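Table-Laying Sets – Frequently Asked Questions

Last revised 2021-04-14 by Pranab Ekanayake, Ilcombe Play Kitchen Library

These answers cover the play food and table-laying sets lent from the Ilcombe store. For room bookings and membership, see the separate pages.

What does a table-laying set contain?

The contents depend on the set. The smallest has a placemat, a plate, two utensils and one item of play bread. Larger sets add packets, fruit and further bread items. The contents card in the lid is the definitive list for that set. Where the card and the catalogue disagree, follow the card and tell us.

How should the mat and plate be laid out?

Put the cloth down first and smooth it from the middle outwards. The woven mat goes on top, then the plate, then the food. The mat may be set square to the table or at an angle. We have no rule on this, and children working from opposite sides of a table often prefer the angle.
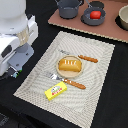 How long can a set be borrowed?

Loans run for three weeks and can be renewed once if no other member has reserved the set. Renewals are made by telephone or at the desk.

Can a set be split between two groups?

It can, provided all the parts come back in the same box. Sets are catalogued by box number, so parts from Box 196 returned in Box 200 will be recorded as missing from one and surplus in the other.

Which items need an adult present?

Check the card for the letter A. It is printed beside anything with an edge, a point or a part small enough to swallow.

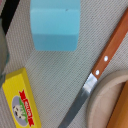
Supervision applies to the whole activity, including laying out and packing away. Items marked A should be handed out singly and collected before the rest of the set is cleared. A knife with a wooden handle and a steel blade, laid on the same cloth as a yellow box and a blue foam block, is easily picked up along with them, so it should be lifted off first. Knives go back in the sleeve with the handle towards the open end.

How is the woven mat cleaned?

Shake it out and wipe it with a damp cloth. Do not machine wash it. Dry it flat, away from a radiator, as the border curls if it is hung from one edge. Tablecloths may be washed at 30 degrees and should be folded along the existing creases.

Can real food be used with the sets?

Please keep real food away from the mats and the wooden plates. Crumbs lodge in the weave and oil marks bare wood permanently. If the activity includes a snack, clear the set first and use your own crockery.

What is the bread exercise?

It is the first activity in the Flamandale booklet. One child names a bread item and the other moves it to the plate. The loaf is normally used first – it is the easiest to grip – followed by the breadsticks. Once all the items have been moved, the children change places.
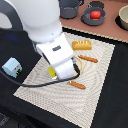 Loaf and two breadsticks on the mat, with the round plate.

Are there other exercises in the booklet?

There are further exercises on sorting by colour, sorting by shape and laying a place from memory. Colour sorting is best begun with items that are one colour all over. Red and yellow pieces are the usual starting pair.
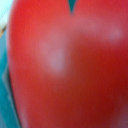
Add a third colour only when the first two are being sorted without help. Pieces with printed labels should be left until last, as children tend to sort by the label and ignore the background colour. The booklet gives a suggested order, which may be altered to suit the group.

What should I do if a part is missing or broken?

Write the part number on the return slip and leave the slip on top of the contents. Do not glue broken parts. Replacements are ordered through Miah, our supplier in Drindovdale, and normally arrive within a month. A set with a missing part may still be lent if the part is not marked with a star on the card.

How many sets are there?

The catalogue lists 547 boxes, of which 200 are table-laying or play food sets. The next stock check is in September, and no new loans will be issued that week. Existing loans are extended to cover it.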